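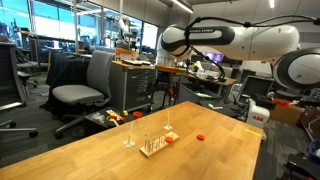
首页 | 目录 | 上一章 | 下一章 | 术语表
最后更新:9月

第4章 桌面上的小零件:摆放、分拣与“整齐”的代价

整理类的书大多从一句承诺开始:东西各归其位,效率自然提高。这句话流传很广,证据却很少。本章要讨论的是工作台上的小件物品,包括盖子、插销、立架、托盘和散落的塑料件,以及人们为它们设计的种种收纳办法。读者最好先把那句承诺放在一边,等读完第三节再决定要不要捡回来。

先看一种常见的桌面。台面是浅色木头,中间放一块长方形木块,上面密密地插着一排透明细柱。木块一端搁着一个橙色圆盖,另一个同样的圆盖平放在旁边的木面上。不远处立着透明的塑料架,台面边上贴了一条黄色胶带。桌子那头有一张深色矮凳,上面堆着透明塑料件,还有一只浅盘,盛着橙色和黄色的零件,另有一个橙色杯子。

这张桌子算整齐吗?在Orambridge的一次培训课上,Nabila Benmoussa把这个问题交给两组学员。一组说整齐,理由是主要的东西都立着,彼此有间距。另一组说不整齐,理由是两个圆盖一个在木块上,一个在桌上。两组都没有问桌子接下来要拿来做什么。培训手册照样给出了标准答案,满分4分,扣分项写的是“同类物品未归并”。笔者认为这道题出得不好。物品是否应当归并,取决于取用的顺序,而题目里根本没有顺序。

4.1 “归位”假定了什么

归位的前提是每件东西有一个固定的位。对大件来说,这一点问题不大,椅子推到桌边,多数人没有异议。小件的情况要麻烦得多。一个圆盖在装配前、装配中和拆下之后,合理的位置可能各不相同。Lionel Crabtree在他的讲义里主张“一物一位”,并且要求每个位置贴标签。他的讲义附了14张样板图,每一张画的都是收工后的桌面,干活时的桌面一张也没有。用这样的材料说明收纳法有助于干活,说服力有限。

胶带是另一个例子。很多车间和教室用彩色胶带标出边界,教材通常把它列为“低成本高回报”的做法。成本确实低,回报则很少有人去测。胶带可以标示禁放区、对齐线或某件工具的停放处,也可能只是上一次活动剩下来的。没有说明的胶带,后来的人只能猜,猜错了还不如没有。所以本章的练习一律要求:贴一条线,就在登记表上写一句它的含义。写不出来的,揭掉。

4.2 立着放与躺着放

细长零件竖直插放,好处是容易看出缺了哪一根,占地也小。这些说法基本站得住。常被略去的是另外几件事:竖着的东西容易碰倒别的东西,也容易被碰歪;透明材料在浅色木面上不显眼,伸手时尤其要当心;孔与孔挨得太近,中间的一根往往最难取。Ynyr Morgan在Planden做过一次小规模比较,让学员分别从插座式木块和平底浅盘中取件。他报告说插座式更快,但参加者都事先练习过插座式,没有练习过浅盘。这个结果只能当作线索,请不要像某些网络文章那样把它当定论引用。

浅盘的坏名声也值得重新考虑。颜色鲜明的零件放在平盘里,一眼就能分辨,混放未必造成麻烦。真正麻烦的是颜色相近、形状相近的件,例如一堆透明塑料片。这类东西放在什么容器里都难找,换更贵的收纳盒解决不了。Trandska目录上那种分格盒标价800,格子倒是漂亮,可是透明件掉进透明格子,找起来和从前没有多少分别。

4.3 辅助台面

矮凳、边桌和窗台,教材一向不大提起,学员却几乎人人在用。Afroza Thambiah认为辅助台面是“主台面失控的征兆”,应当取消。Rhodri Ellis则认为它起缓冲作用,暂时不用的东西总得有个去处。两人的争论见本章附录,双方举的例子多为个人经验。笔者倾向于后者,但有一个保留:辅助台面上的东西如果连续2次课都没人动过,就不应再叫“暂放”。

课前准备

请在上课前画一张自己工作台的草图,收拾之前画。图上标出三样东西:今天用过的、今天没用过的、说不清用没用过的。第三类请单独用一种颜色。不必美化,也不必补画本来没有的容器。上课时先交换草图,再读4.4节关于Ibrahim分拣法的介绍。

评论 14 | 分享 2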